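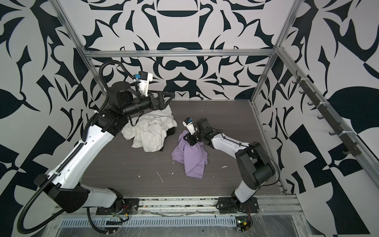 The Stomham Open Day is a yearly public demonstration of robots held at the Fallis works in Stomham. It began as a single afternoon for local schools and has grown into one of the best-loved dates in the town, with more than 3000 people coming through the gates in its busiest year. It is usually held in November, and entry has always been free.

Background

The Fallis works made parts for weaving machinery before it was turned into workshops for small engineering firms. One of the first to move in was Rusmont, whose staff were so often asked by neighbours what they were building that they opened the doors and let people look. The first open day had 22 visitors and a borrowed tea urn. Van Dusen, a maker of sorting equipment on the same site, joined the following year, and the two firms have run the day together ever since.

Demonstrations

Cloth handling is the heart of the open day, and with good reason. A metal box keeps its shape when it is picked up. A shirt or a towel changes shape every time it is touched, and a machine has to cope with folds it has never met before. Watching a robot deal with a heap of washing is a wonderful way to understand how clever our own hands are!

The cloth demonstration uses a pair of robot arms mounted side by side at the front of a table, each ending in a gripper. The arms work inside an aluminium frame with walls on three sides, printed with a bold black-and-white pattern of leaves and curves. Cloths of different colours are left in a rumpled heap, and the arms pick at them, lift them and try to lay them out. A lift can take several goes. Crowds tend to go very quiet during this part, and a clean fold gets a cheer.

Visitors may ask for a cloth to be dropped back on the table in any way they like, and children take great delight in making the worst tangle they can. Dark cloths on the dark tabletop are the usual request from those who have been before.

The Van Dusen hall next door shows faster work, with parcels sent round a loop of belts and pushed off into the right bins. There is also a bench where visitors can guide a small arm by hand and have it repeat the movement, and the queue for it often reaches the yard.

Talks and tours

Short talks are given in the old pattern store, which seats 114. Most are pitched at people with no technical knowledge, and the question sessions are apt to run well past their time. Tours of the workshops leave from the main gate in groups of 8, and cover the machine shop, the test rooms and the original line shafting, still in place under the roof.

Later years

The works was closed to visitors for the 2020 event, and the cloth demonstration was streamed from the workshop over two evenings. Viewers sent in folding challenges by message, and a recording was put online on 25 February 2021. The stream kept the slow parts in, failed grasps and all, and many regulars thought it the best look at the arms they had ever had.

See also

Fallis works
Stomham
Industrial robot
Textile handling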